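Progress report no. 2 to the Dikelance Fund
Project: Zaki, repair and lending of toys for families in the lower town
Prepared by Eduardo Carvalho, project coordinator
October 20, 2018

Dear Mr. Timmermans,

Please find here our second progress report. It covers the work from the opening of the lending room until the end of September. I try to keep the same order as in the first report, so that you can compare, but I moved the budget notes to the end because you asked for more detail there.

1. Opening of the lending room

We opened the room later than it was planned. The lease with Mekance was signed in time, but the floor had to be repaired in the back part and the work was slow. During these weeks we kept the toys in the storage of the Coltisis school, and they did not ask us for rent. The director of the school also let us use the parents' evening to explain the project, and many of our first families come from that evening.

The room is now open in the afternoons. A family registers with a name, an address and one telephone number. We decided not to ask for any proof of income. In the first report I wrote that we would ask for it, but Ha-neul Jin, who is at the desk, noticed that some parents left when they heard the question. After we stopped asking, registration went more quickly. I understand that this makes one of your indicators harder to measure, and I come back to it in part 4.

2. The collection

At the end of September the catalog had 1039 items. Most of them are donated. We bought only what donors almost never give: floor puzzles with large pieces, toys for babies under one year, and games which two children of different ages can play together.

Every item has a number and a short sheet with the age, the parts and the date of the last cleaning. The sheets take more time than we expected. For a construction set the person has to check all parts when it goes out and again when it comes back, and on a busy afternoon a line forms at the desk. We now write "complete" only for sets below 17 parts. For the bigger ones we weigh the box on a kitchen scale, and this works well enough.

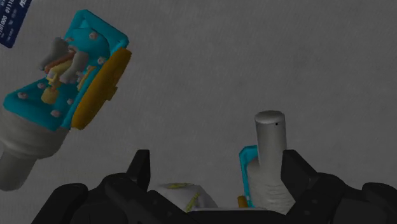 What happens when a family brings back a toy with a missing or broken part?
The family pays nothing the first time. We write the part on the sheet, look in the spare parts drawers, and if there is nothing suitable the toy goes to the repair table or is taken out of the catalog.

This rule was discussed for a long time. Ayuba Sulemana wanted a small deposit for each loan, as it is done in the lending room where he worked before. The others were afraid that a deposit would keep away exactly the families for whom the project was made. We agreed to try without a deposit until the end of the year and to look at the losses then. So far the losses are lower than we put in the plan, but I would not like to promise that it stays so during the winter, when loans are longer.

3. Repairs

Eun-seong Yoon leads the repair table. The most common work is simple: new batteries, cleaned contacts, a wheel which is glued again, a seam which is closed. Toys with sound or light are more difficult, because many of them are closed with special screws or are welded together, and it is not possible to open them without damage. We now refuse such toys when they are offered to us already broken. 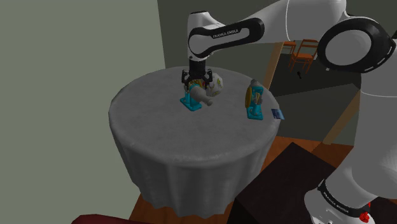

The cost of repair stays small. We spent up to 600 euros on tools and materials in this period, and a big part of it was one time only (the soldering station, the drill bits, the drawers). Glue and batteries are the expenses that will repeat. We tested rechargeable batteries in the loaned toys, but they did not come back, so the toys go out with cheap ones and the families are asked to replace them if the loan is long.

There is one safety question which is still open. A repaired toy is not the same as a new toy in front of the law, and our insurance does not say clearly if it covers a toy which we changed ourselves. I wrote to the insurer and received an answer which only repeats the text of the contract. I wrote again. Until we have a clear answer, toys for children under three years are cleaned and checked but not repaired. If a part is loose, the toy is taken out.

4. Indicators

The target for the first half of the project was 100 registered families. We reached it in September, later than in the plan but before the date of this report. The number of loans is growing each month with one exception, the month of the summer holidays, when we closed for two weeks.

The indicator "share of families with low income" cannot be reported in the way it was written. I propose to replace it with the number of families by street. The address is already in our register, and the town publishes the figures for each quarter. This would give you a fair picture and we would not have to put the question at the desk. Please let me know if the Fund can accept this change, or if a formal request is needed.

5. Budget notes

Rent and heating are as planned. The floor repair was paid by Mekance, except the paint. We are under the plan for buying toys and over the plan for printing, because the first membership cards had a mistake in the telephone number and had to be printed again. I ask for permission to move the rest of the toy line to shelves. The present ones are full, and some boxes are standing on the floor, where they are in the way of parents with strollers.

6. Next steps

Before the next report we want to open one morning each week for parents with small babies, settle the insurance question, and train a second person for the desk, so that Ha-neul can be absent without the room being closed. Ayuba is preparing a short guide on cleaning, which we will send you when it is finished.

The table of expenses and the copies of the invoices are attached separately.

With kind regards,
Eduardo Carvalho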